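Cadilano Pottery Shed: questions we get asked a lot

Everything below applies to the beginners' evening course. For kiln hire, ring us.

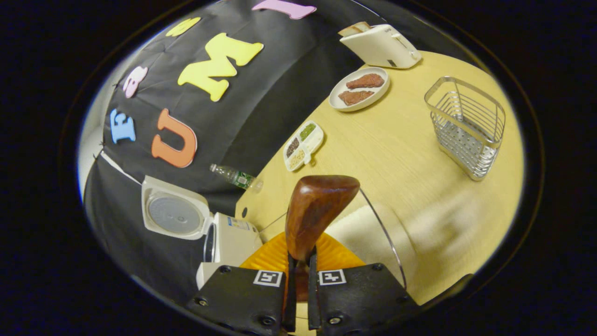 Do I need any experience?
No. Most people's first bowl is an ashtray by the end of the evening, and we have made our peace with it.

What should I wear?
Something you dislike. Clay washes out, but glaze holds a grudge.

When does it start?
The next course begins in February and runs for 9 weeks. Doors open at 6.45pm - the good stools go early.

How hot is the kiln?
Our glaze firing goes to 1,075 degrees. Please don't ask to look inside.

Can I keep what I make?
We insist on it. Uncollected pots go on the Joner shelf for 80 days, then into the garden as drainage.

Is there parking?
Behind the Salminen building, free after 6pm. The 466 bus also stops outside, when it feels like it.

Can I have a refund if I miss a week?
Sorry, no, but you can catch up at open studio.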